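Studammont Street Walks – minutes of the January meeting

Reading time: 2 minutes

Search this site Type and press enter

Present: Bukola Abubakar (chair), Zbigniew Szczepańska (minutes), and members as signed in. The meeting opened at 7 p.m. in the upstairs room at the Poston library.

1. Minutes of the last meeting

Accepted with one correction. The drinking fountain we visited is on Ghumman Street, and the minutes had it on the corner of Eson Square. Zbigniew will fix the copy on the website.

2. The fountain on Eson Square

Bukola wrote to the parks office to ask when the fountain will run again. The reply says the basin has been checked and the pump is on order. No date was given. Members asked whether the bronze heron could be cleaned while the water is off. Bukola will write again and ask who handles that, as the first letter was passed between two offices.
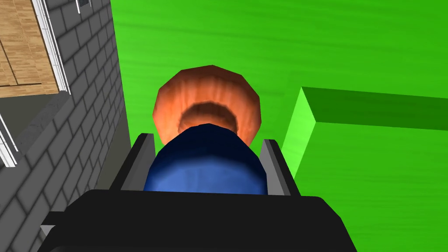
3. Walking guide

The draft of the new guide was passed around. It has 25 stops, starting at the old tram shelter and ending at the mill steps. Members agreed on these changes:

– Move the tiled doorway on Ghumman Street ahead of the clock, so walkers don't have to cross the avenue twice.
– Take out the mural behind the bakery. The wall has been painted over.
– Add a line saying the mill steps are steep and have a rail on one side only.

The printer's price is for 2000 copies, folded, on the same paper as last time. A smaller run was discussed and turned down – the saving was too small to matter. 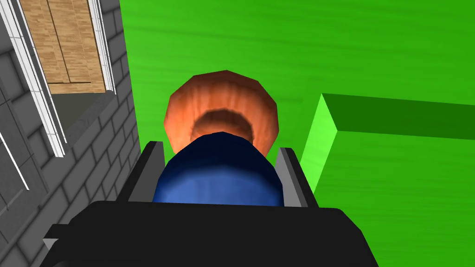 The map on the back page still shows the bus stop in its old place. Zbigniew has the corrected street plan and will send it to the printer with the text. Anyone with further changes should get them to him before the next meeting.

4. Plaques

The owner of the former chandler's shop has agreed to a plaque beside the door. The wording was read out and approved after "celebrated" was dropped. The request for the corner house was held over, as we still don't know when it was built.

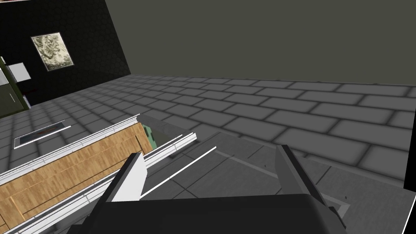
Bukola has asked the county archive for the tax rolls and expects to see them this month. If they don't settle the date, the plaque will carry the builder's name only.

5. Other business

The spring walk will leave from the tram shelter at 2 p.m. The route is the first half of the new guide, with a stop at the square.

The meeting closed at 8:25 p.m.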